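The White Table

I wanted a white table before I wanted anything to put on it, which my sister says explains most of my life.
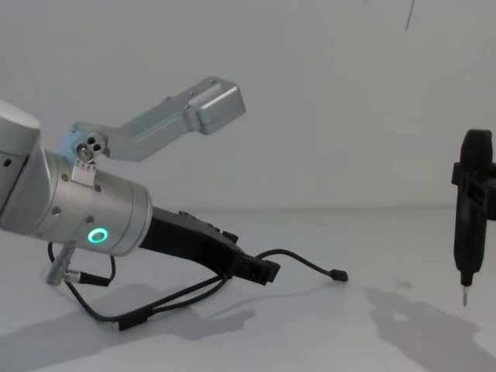 How do you keep a white tabletop white? Wipe it every night with a damp cloth and a little dish soap, and never let coffee sit.

My grandmother gave me that answer over the phone the week I moved into the apartment on Plulport Street, and she gave it like a woman handing over a house key. I wrote it on the back of my lease. I had 103 dollars left until payday and I'd just spent most of it on a table from the Odeo store, the big one past the bus station, and I got it home in two trips (legs first, then the top, which a man on the bus held upright for me the whole way, bless him).

Oh, I loved that table! I ate standing up next to it for a week so I wouldn't scratch it. I bought placemats. I took my shoes off in the kitchen, as if that had anything to do with it.

Then in November my grandmother came to stay. She walked in, set her bag down, looked at the white wall and the white table in front of it and said it was like eating at the dentist's. She put her teacup down right on the top, no saucer, and went on talking about the neighbors at Ovitz Court and who had let their hedge go. I watched that cup for 30 minutes. I don't think I heard a word.

When she finally lifted it there was a ring, thin and brown, perfect all the way around.

"Well, go on," she said. "Get the cloth."

I got the cloth. I got the soap. I stood there with the water running and I could hear her humming in the other room, some tune from the old Nambiar bakery ads, and I turned the faucet off and hung the cloth back on its hook.

"It can wait till night," I said, and I pulled out a chair.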